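Against the Three-Year Black Belt

I have been a green belt for longer than some of my training partners have been able to read. I started at Drudside Judo Club at the age of 44, with a bad shoulder and a pair of sweatpants I believed would pass for a uniform. They did not pass. I mention my rank early so you can weigh what follows. A person with a green belt complaining that black belts come too easily is like a person on a bicycle complaining about the quality of modern pilots. I'm going to do it anyway.

What set me off was a flyer. It was taped inside the window of the Briltus fitness center, between a notice about the sauna and a picture of a smoothie, and it offered a Black Belt Track. You sign for three years. You pay monthly. Testing fees are included, the belt is included, and if you enroll in October they throw in the bag. There is a chart. The chart has squares on it, one for each belt, and an arrow running through the squares from left to right, and at the end of the arrow a silhouette is kicking something.

I stood and read the whole thing, including the small print, which said that progress depends on attendance. At least they put it in writing.

Let me be fair to Briltus, which I don't enjoy. Schools have rent to pay. Mats cost more than you would think, and insurance costs more than the mats. A parent who asks "how long until she gets her black belt?" wants a number, and the teacher who answers "I don't know, maybe never, it's up to her and her knees" is going to lose that parent to the teacher with the chart. I understand the arithmetic. I've seen what a purist's bank account looks like, and a purist's roof.

My objection is to what the chart does to the middle. Everybody loves the start of a martial art, when you learn something every night and go home and try it on your brother-in-law. Everybody loves the end too, or loves the idea of it. But most of the training life is middle. It's a Himalaya-sized heap of evenings on which you are not noticeably better than you were the evening before, and on some of them you're worse, and a fourteen-year-old sweeps your foot out from under you and then apologizes, which hurts more than the floor.

The track gets rid of the middle by putting a little ceremony in it every few months. Stripe, stripe, belt. Stripe, stripe, belt. I've counted the promotions on that chart, and if you include the colored tape it comes to 10, and the student is never more than a season away from being applauded. It's pleasant. I would like to be applauded once a season myself. But a person who gets applauded on schedule never finds out if he'd have kept coming without it, and as far as I can tell that is most of what the belt was meant to tell us.

My teacher, Jalen Whitlock, is 63 and has a promotion system you could fairly call geological. He doesn't announce tests. You turn up for class and at some point he stands at the side with his arms folded a little longer than usual, and a couple of weeks later he may hand you a belt, often with the price sticker still on it. When he gave me mine he said, "You've been fighting like this for a while, I just kept forgetting to buy one." I have had performance reviews with dental plans attached that meant less to me.

I asked him once what he thought of the Briltus flyer. He said he thought the smoothie looked good.

Now, the defenders of the track have a better argument than rent, and I should deal with it. They say that Whitlock's way is fine for the stubborn and terrible for everybody else. They say that shy kids, clumsy kids and kids who have never won anything need to see the next square, and that a system run out of one man's head is a system in which one man can play favorites for decades. They're right about the second part. I've trained at a club - I won't name it, they have a lot of lawyers for a place with one shower - where rank went to whoever helped the head instructor move house. I helped him move house. I was the wrong rank for two years.

So yes, write the standards down. Put them on the wall. Say that for this belt we want to see these throws, on both sides, on somebody who would prefer not to be thrown. I would sign up for that tomorrow. A list of things you must be able to do is a fine thing. A list of dates by which you will have been given something is a subscription, and I already have several of those and can't fight with any of them.

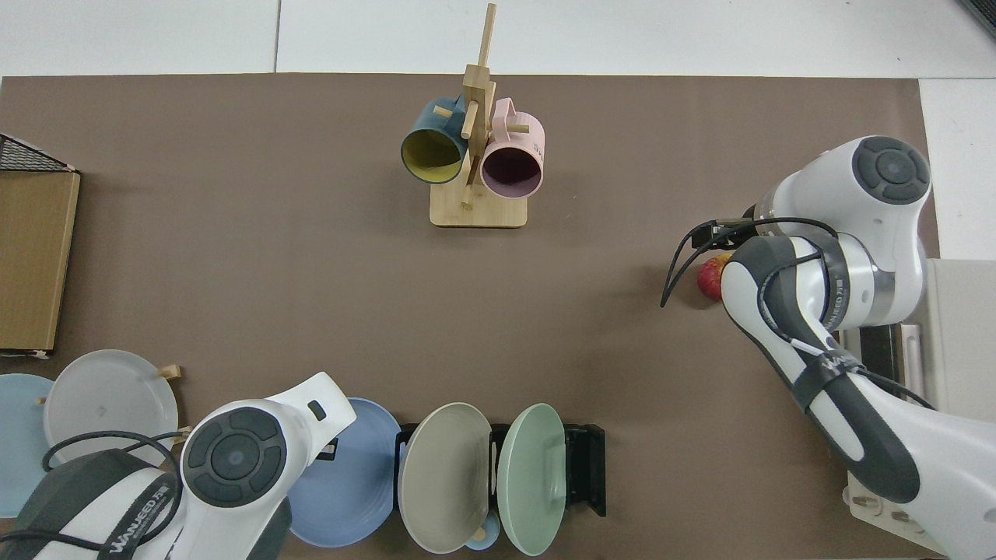

The kids, meanwhile, are smarter about this than we are. There's a girl at our club named Xia who came over from one of the track schools last winter with a brown belt, neatly tied. Whitlock told her she could wear it. She wore it for two classes. Then she turned up in a white one, and when I asked her about it in the hallway she shrugged and said everyone kept attacking the brown one. I have read entire books on humility in the martial arts, with calligraphy on the cover, that didn't get that far.

She's orange now. She throws me with a hip throw that I can see coming from the parking lot and can do nothing about.

The clothing people have noticed all this, of course. Bramon, which makes the uniform I finally bought, also sells a display rack for your old belts, in walnut or black, with a slot for each color. I looked it up at one in the morning after a bad class. There's a version with a brass plate for your name. I put it in my cart and then worked out that I would own a very handsome rack with four belts in it and a good deal of visible walnut, and I closed the laptop and iced my shoulder.

What I would ask of parents is small. When you visit a school, skip the chart and watch the students one or two belts up from the bottom, on an ordinary evening, about forty minutes in. See if they're sweating. See if the higher ranks are helping them or standing by the water fountain. Ask the teacher when he last failed somebody, and what happened to that student afterward. If he says nobody has ever failed, thank him for his time and keep your hand on your wallet. If he says she cried, went home, and came back the next week, write the check.

As for me, I have been told that brown is "not out of the question," in a tone Whitlock also uses about rain. I didn't ask when. I have class tonight at seven, and Xia will be there, and I should probably stretch.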